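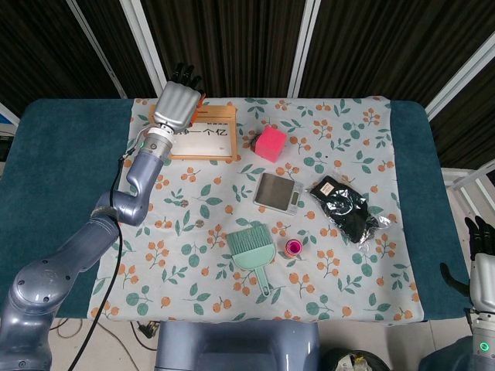
I own one good tablecloth, and I bought it in October to hide a table. The table came from Gandwood nine years ago and has a finish that collects rings the way other people collect stamps. The cloth has orange berries on it, and leaves in a green I would call tired. It doesn't reach the ends, so you still get a stretch of dark teal on either side, which Begoña says looks deliberate. Begoña is kind. It also hangs crooked along the front and kept every crease it arrived with, and I have made my peace with the crease situation by not owning an iron.

The trouble with a nice cloth is that things move in. The kitchen scale was first. I weigh flour on it when I bake, so twice a year, and it has taken the middle of the table as if it paid rent. Then came the pink cube, then the framed board with the Chinese writing, and now dinner for four means everybody eats at one end with their elbows in.

On Wednesday I cleared the whole lot onto a chair. By nine the scale was back. I had put it there myself, to weigh a letter.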